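Madham Players and Film Club
Minutes of the September meeting, held in the upstairs room at Karam House, 7 pm

Present: Chih-ming Chu (chair), Yi-chun Kuo (minutes), and members as signed in the book.

1. Minutes of the last meeting
Agreed, with one correction. The guest for the quiz night was booked through Broremer, not directly.

2. Celebrity quiz night
Ticket sales have reached 300. Broremer has confirmed that the host will arrive by 6 and stay for photographs with ticket holders afterwards. The fee is unchanged. Members were asked not to post the host's name until the agency has sent its own announcement.

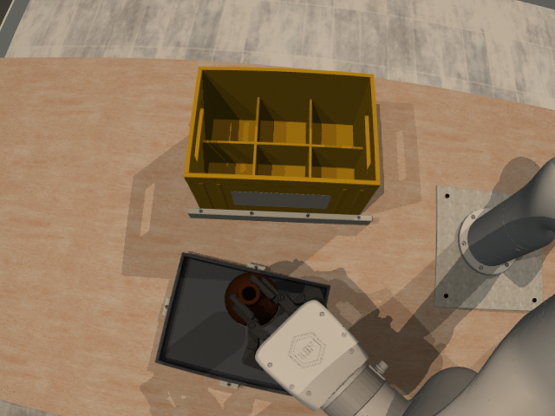
Yi-chun Kuo asked whether the photographs could be done before the show, as the last bus leaves soon after the end. Chair to put this to Broremer.

The soap opera round was thought too hard at the run-through. It will be cut to seven questions, and the one about the Flukau wedding episode will go.

3. Flukau fan screening
The club has permission to show the last two episodes of Flukau on the big screen. It was agreed to show both on one evening with a break between them. The cast question and answer session is still not settled. One actor has said yes and the other is waiting on filming dates.

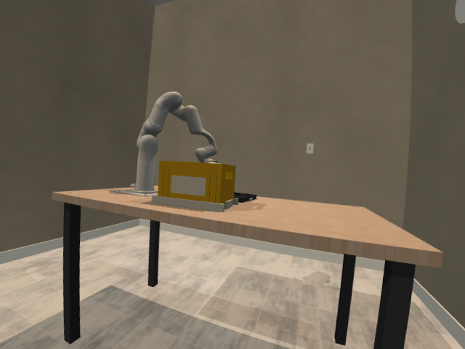

Wooden table with robot arm and yellow crate

There was some discussion of spoilers. It was agreed that the programme sheet will give the running order only and leave out the cast list for the final episode.

4. Money
The summer gala raised £841 after costs. The chair proposed putting this towards the new projector. Agreed, with one against.

5. Newsletter

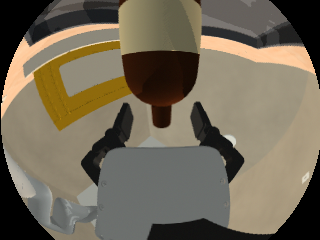
The gossip column will go back to one page from the next issue. Two members felt it had grown too long and that the item on the panto casting should have been checked first. Chih-ming Chu will read the column before it goes to print.

6. Any other business
The lost scarf from the gala is still in the office.

The meeting closed at 8.40 pm.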